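The toys are still on the floor

January 20, 2026

My sister-in-law asked me at New Year whether she should hold off replacing her dishwasher, on the grounds that there would be a robot along soon to do the washing up. She was only half joking. I told her to buy the dishwasher.

I spent twenty-two years in warehouses before I started writing for this paper, the last stretch of it at a parcels shed outside Lilley, and I have been promised a pair of mechanical hands since my first week there. We got conveyors, scanners, and a wrapping machine that everyone loved. The hands never came. Now the same promise has moved into the house, and it's being made with a great deal more confidence and much better music behind it.

The sums are rarely part of the film. A reader sent me a brochure from a firm called Jinico, which will put you on a waiting list for a home helper at £200, refundable. The helper itself is priced at £2493 a year. For that it will "assist with light tidying". I have read the brochure end to end and I can't find a sentence that says what it picks up, how long it takes, or what happens when it drops something behind the sofa.

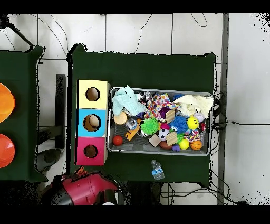 Light tidying is the hardest job in the house, and I wish more people selling machines would own up to it. Washing is easy because somebody had the sense to put the clothes in a drum. Cutting grass is fairly easy because a lawn stays where it is. Putting things away is another matter, as any parent of a three-year-old knows. Take one tray of toys: a football, a couple of spiky balls, a smiley-face ball, a knotted rope, wooden blocks, some crumpled cloth, something shiny and crinkled, all lying against and across each other. A child of four can empty that without a thought. For an arm like the red and black one at the front of the table, each of those is a separate problem. The spiky ball gives one kind of grip and the block another. The cloth has no shape at all until you lift it, and then it has a different one. And whatever you take out shifts whatever was leaning on it.

I don't say it can't be done. I've seen a machine pick a soft toy out of a heap, and it was impressive for a minute or so, in the way that a dog walking on its hind legs is impressive. What I'd want to know, and what I would have asked any new starter in the shed, is whether it can do the last item as well as the first. The first thing out of a full tray is a gift, as you can grab nearly anywhere and come up with something. The last thing is small, flat and in the corner.

The defenders have an answer to this. They say the machines learn, that the more trays they see the better they get, and that I am judging a toddler by the standards of a grown man. There is something in it. The packing arms at Mrema's, the biscuit people down the road from us, were hopeless when they went in and are now perfectly decent, so long as the biscuits are the same biscuits. When the Christmas tins came in, with a lid a shade deeper, the line went back to people until February.
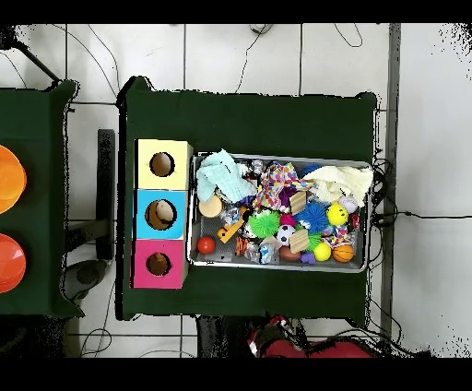 Drutetwood Quarterly, Issue 41, page 2

So look at how much has been made easy before the machine is even asked to begin. The tray is shallow and everything in it can be got at from above. There are three boxes next to it in yellow, blue and pink, square, lined up, each with a round opening in the top. The cloth underneath is one plain dark green. I have nothing against that. You learn to drive in a car park before you go on the ring road, and it's a sensible way to go about things. But my own front room has a rug with a pattern, a cat, a lamp with a trailing flex, and a toy box whose lid comes down on your fingers. The distance between the one and the other is where the whole question lives, and the brochures step over it as though it were a crack in the pavement.

The other thing that bothers me is who gets the leftovers. Each time a machine came into our shed, the dull half of the job went to the machine and the awkward half stayed with us, at the machine's pace. We cleared its jams. We turned the parcels the right way up so it could read them. If a home helper needs the floor cleared, the lights on and the toys spread in a single layer before it can start tidying, I know who will be doing that, and she already has plenty on.

I'd change my mind for a fairly small price. Bring one round on a wet afternoon, unannounced, and leave it with my grandson's toys and no engineer. Let me see the cloth, the foil and the rope go where they belong, along with the little things in the corners, and then let me see it again the next day after he's had them all out. I will happily print that I was wrong. Until then my £200 stays where it is, and my sister-in-law's new dishwasher comes next week.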